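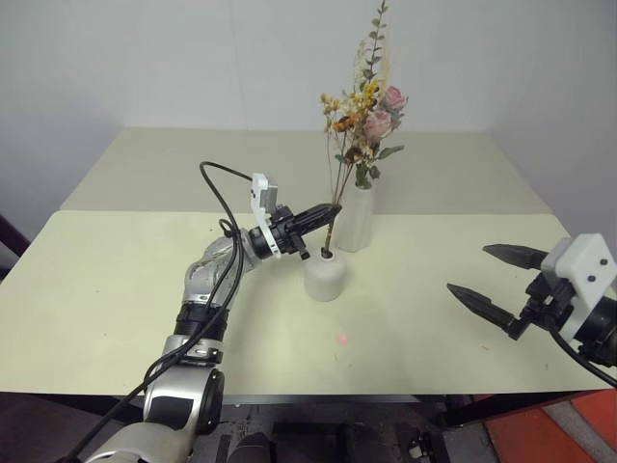
Moving stems, one at a time

Category: Interviews / Machines at Work
Last updated: September

Eustaquio Quintero has spent most of the summer putting flowers into vases without touching them. He drives a pair of robot arms at Brernora, in Stambridge, and every run he completes is saved as an example for the learning system.

"We've kept 1028," he says. "There were 122 more that I threw out. Usually I'd hesitated, or gone back for a second try, and you don't want it picking that up."

The job sounds small. One stem goes into the little white vase, and the taller vase stays where it is. Quintero says the narrow opening is what makes it hard.

"A block you can drop from a bit too high and get away with it. A stem bends. You come down slowly and watch the end of it, not the flower."

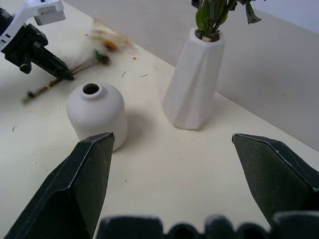
By Quentin Royer, Stambridge
September

Each arm has its own gripper, and Quintero uses either one to carry the stem. He does five runs, then stops for a few minutes. Bits come off the dried plants and he leaves them on the table.

"I used to wipe it down every time. Then we tried the system on a messy table and it did badly, so now the mess stays in."

I asked how long he could keep it up. "Three hours. After that my runs get sloppy and I end up deleting them."

The next set will use a different vase. He hasn't picked it yet.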